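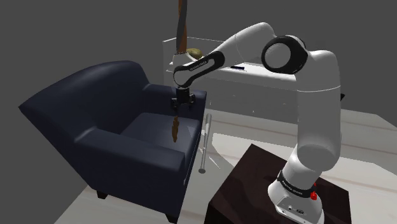 Equipment plan for the coming year: what we decide now and what waits

2019-10-04

The planning round for equipment is open, and the manipulation group at Gristalon was the first to send its request. The group asks for one more arm, 4 sets of gripper fingers and computing time for simulation. We publish the main points in this newsletter, so that the other groups can compare them with their own needs before they write.

The first question was whether the second arm must be bought at all. In June the group moved the larger part of its tests to simulated rooms, where a Franka Emika arm works over furniture such as an armchair or a desk. A rendered room is easy to change. One can put the arm on another box, move the chair and start again, and no part is broken when a trial goes wrong. For the budget this means that we can learn how much reach is needed before we order the table and the mounting plate. In the last plan we did it in the opposite order and paid for two plates.

Simulation is still not free. The group used 600 hours of computing in its test period and expects to need more when the Plillalton room models are added. These hours were never a separate line in our budget. They were hidden in the general costs of the department, and for this reason every group believed that they cost nothing. From now on please write them as their own line, also when the number is small.

For the physical arm we have asked for two offers, one from Stetsiuk and one from Fisimska. The Stetsiuk offer is lower, but delivery takes 16 weeks and training is not included. Fisimska includes training and a spare controller cable – a small thing, but last winter one missing cable stopped the work for many days. We have not decided yet. Both offers leave out the safety fence, the floor anchors and the electrical work in room 200, and these must be added by us.

Groups who plan to send a request are asked to include the following:

The price of the equipment and the price of the installation, as two numbers.
The space it needs, with the doors of the room open.
The computing hours for one year.
Parts that wear out, for example finger pads, and how often they are replaced.
What can be tested in simulation before the order is signed.

The form is the same as before, only the line for computing is new. Requests without this line will be sent back for correction – please check it before you submit. Questions about the two offers can be sent to the equipment office, which also keeps the full text of both.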